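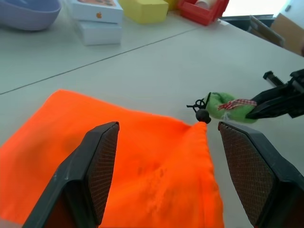
Second arm waits at handover and the planner times out

Asked by Lorna Rivera, October 17, 2019

Our laboratory runs two arms under Karkine. The task is to place a soft toy in a drawstring bag. The right arm grasps the toy correctly, but the left arm's planner stops with code 286 whenever the grippers come close together. Is this a collision setting?

2 answers

Answer 1
Please confirm your version. Code 286 is a planning timeout. The held object is probably still listed as an obstacle – attach it to the right gripper in the planning model, then replan.

Answer 2
We had a similar fault with Tuto and reinstalled it. Raising the timeout to 44 seconds may also help.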